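What Happens to a Share Price When Hardly Anyone Is Trading: The Grollomine Listing
Second-year project report, Business and Finance
Submitted August 8, 2025

1. Why this company

Our tutor asked each group to follow one small company from its listing until the end of term and to explain its share price. The other groups chose businesses people had heard of. We chose Grollomine, which makes dosing pumps for dairies and listed in May on the growth market at Cosonthorpe, on the grounds that it would be simple. It has one product line, one factory and a prospectus with large margins.

The group was Ilse Mertens, Waltraud Zwahlen and me, Konrad Haslinger. Waltraud did the spreadsheet. Ilse read the prospectus all the way through, including the risk factors, where she learned that milk may become less popular.

2. The offer

The shares were priced at 359 pence, near the bottom of the range. Jaidee, the broker that ran the sale, described demand as "measured". We have since read a fair number of broker statements and have come to see "measured" as the word used when the telephone has been quiet.

Most of the company stayed with the founding family and with Enton, an investment fund that had backed it early on. Both signed a lock-up, a promise not to sell for a set period. What was left for the public was small, and a good part of that went to two pension funds which, as far as we can tell from the filings, have not touched it. The shares that could change hands on any given morning were therefore very few, and this became the whole of our project, although our plan had a chapter on milk prices. The chapter is in the appendix. It can stay there.

3. What we measured

We took the closing price, the number of shares traded and the gap between the best buying and selling prices (the spread) for every session. On the quietest session we recorded, 914 shares were traded. The price fell 4 per cent that day. No news was published by the company, its customers or, so far as we could find out, any cow.

We first tried to explain movements like this one with events. Ilse drew up a calendar of company announcements, interest rate decisions and competitor results, and we laid the price on top of it. The match was poor. The price went up on the day a competitor did well and went up again when the same competitor did badly. We had a theory for each of these for most of a week.

Waltraud then sorted the sessions by volume instead of date. On thin days the price jumped about in both directions, and often came back the next day. On busier days it moved less and tended to stay where it had gone. The spread was widest when volume was lowest, as the textbook says it should be. It would have saved time to read that chapter first.
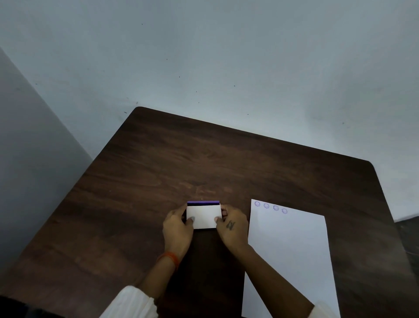
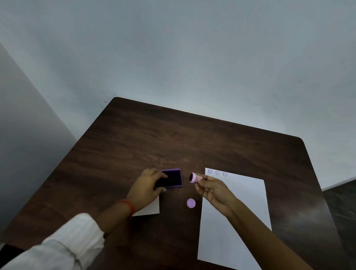
4. Comments on the draft

Ingeborg Stöckli thought we were too quick to blame the thin trading for everything. A wide spread can be a cause of low volume as well as a result of it, she pointed out, and a buyer who sees that a round trip will cost a good slice of the investment may simply go elsewhere. She also wanted to know whether our closing prices were real trades or the middle of the two quoted prices. On a day with no late trades, she said, we might be studying the habits of one market maker.

This was an unwelcome question because the answer was both. Our data source used the last trade when there was one after lunch and the midpoint when there wasn't, and said so in a footnote. We went back and marked every session by type. With the midpoint days removed, the link between low volume and large moves is weaker. It is still there.

5. What we can say

The price of Grollomine in its first months tells us little about dosing pumps. It tells us a bit about who happened to want to sell before lunch. Newspapers reporting that investors had "turned cool" on the company were, on at least one occasion, describing a single order for 863 shares.

We can't say what would have happened with a larger public offer, having only the one company. A second listing of similar size would have helped, and Ottilie Imhof's group had one, but their data begins after ours ends and is in another currency.

6. Things we would do differently

Read the footnotes. Download the data once and keep it in one file, as we ended up with versions called final, final2 and Waltraud. Ask about closing prices in the first week.

The lock-up ends after this report is due, so the most interesting day of the whole business will fall in the holidays. Ilse says she will look. Waltraud has asked not to be told.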